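Minutes - Decoration Group, Geum Hall
January, start 3:00 pm
Present: Min-kyu Shim (chair), Dong-hyun Byun (notes)

1. Last minutes
Accepted with one correction. The order number at Jokisau is 122, not 112.

2. Red roses for the entrance
Mr. Byun reported on the sample stem from Droltallow. It has a large bloom, a small bud on the side and green leaves with toothed edges. Mr. Shim finds the color deep enough for the entrance. He asked if the leaves will keep their shape in storage - this is still open, and Mr. Byun will write to the supplier. 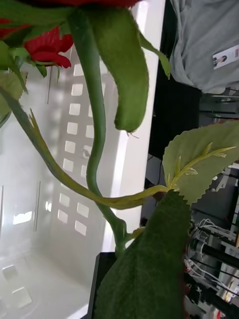
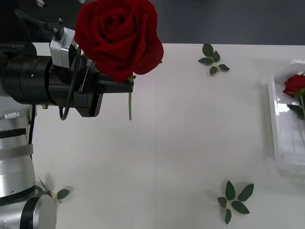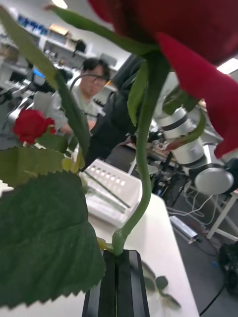 Item 2: red rose. The white basket is in the first picture.

It was agreed to order around 200 stems, if the price stays the same as in the offer. Stiltel made also an offer, but their stems are shorter and come without side buds. The group decided against it.

3. Baskets
White plastic is easy to clean, and both members are for it. Mr. Shim would like the stems to stand higher than the rim, so that the flowers are seen from the door. Mr. Byun will try this with two baskets before the next meeting.

4. Other
The key for the storage room must be returned to the office after every use. Paper for wrapping is almost finished - Mr. Shim will buy three rolls.

Meeting closed at 3:40 pm. Next meeting in February, same room.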